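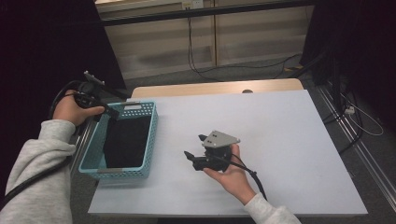 House rules for people with grippers in their hands

4 min read

I've been meaning to write this up since we moved benches at Plolden, and then Rosimeire Brandão asked me for "the list" and I had to admit the list lived in my head. So, October 11, 2026, the list gets typed up at last!

If you're new: we record people doing small tidying jobs with a gripper in each hand, and the recordings go off to train the arms. My job is mostly the boring bit, making sure one person's session looks like the next person's. I love the boring bit.

Cables first. Before you start, reach as far as you're ever going to reach, both sides, and see where the cable goes. It should hang outside your sleeve or run down past the wrist, and it must never lie across the thing you're about to pick up. If it tugs, stop and re-route it. Don't just twist your elbow and carry on (I've done this, and my shoulder told me about it for a week).

Then the bench. White top, and only the things on the job sheet. No mugs, no phones, no pens. The blue basket goes on the left with its black lining flat on the bottom, and if the lining has rucked up, smooth it out before you record and leave it alone once you've begun.

Sleeves! Plain, and the same on both arms. We had a stripy jumper in December and the Cinavetti people sent the whole batch back, very politely.

Hold each gripper by the handle and keep your fingers off the bracket on top. Knock the bracket and you have to redo the alignment, even if it looks fine. We had 2,295 clips at the last count and I'd hate to tell you how long I spent hunting for the ones with a nudged bracket.

Speed is the one we argue over. Urkach wants everything slow. I say go at the pace you'd use putting your own shopping away, with a clear pause at the start and end. We've settled on up to six goes in a row, then a proper break with the grippers down.

And if you drop something, keep recording, pick it up, finish the job and mark it on the sheet. Rosimeire wants that one in bold but I can't work out how to do bold on here.

Still to write: what to do about left-handers.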